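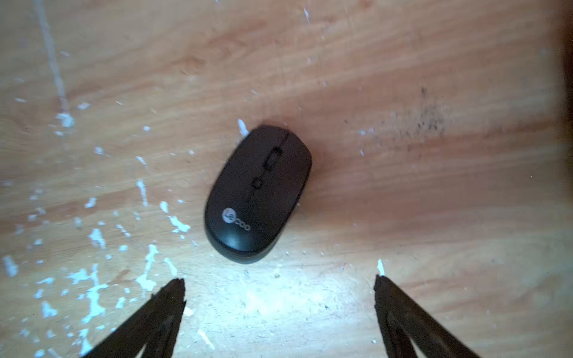

Photo: Tsion Ayele, project group Gillesik

Projects > Student reports > Robotics > Gillesik

Report on the gripper fault in the two-arm cell

Our task in this project was to make two arms pick up small office objects and pass them from one gripper to the other. The computer mouse was our standard object. In the first weeks the handover worked well enough, and we were planning to write only about grasp planning. Then the fault came, and it took most of our remaining time.

The fault was as follows. During a slow descent to the mouse, the left arm stopped following its commands, but the gripper continued to close. The program on the laptop showed no error. In a series of 30 descents this happened 4 times, and we could not predict when. Niall Lamont pressed the emergency stop each time. No person was inside the cell, and the arms were not damaged.

At first I suspected the wrist camera, as its pictures had a delay in the log. I spent many days on this idea and it was wrong. The delay was constant and was there also in the good runs.

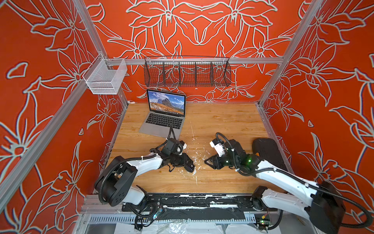 After this we looked at the cables. When the wrist turned far to the inside, the cable became tight and pulled on its connector. With the arm in that position we moved the connector by hand, and the messages from the joints were lost for a short moment. The gripper has a separate line, therefore it did not stop together with the arm.

We made two changes in February. The cable got a longer loop with a clamp, and the control program now stops both arms and both grippers when messages are missing for 27 milliseconds. We repeated the series and the fault did not come back, but one series is a small test and I would not call the problem closed.

The risk assessment we took over from the Curkby group should be written again. It treats the arm and the gripper as one machine.

3 comments | 11 shares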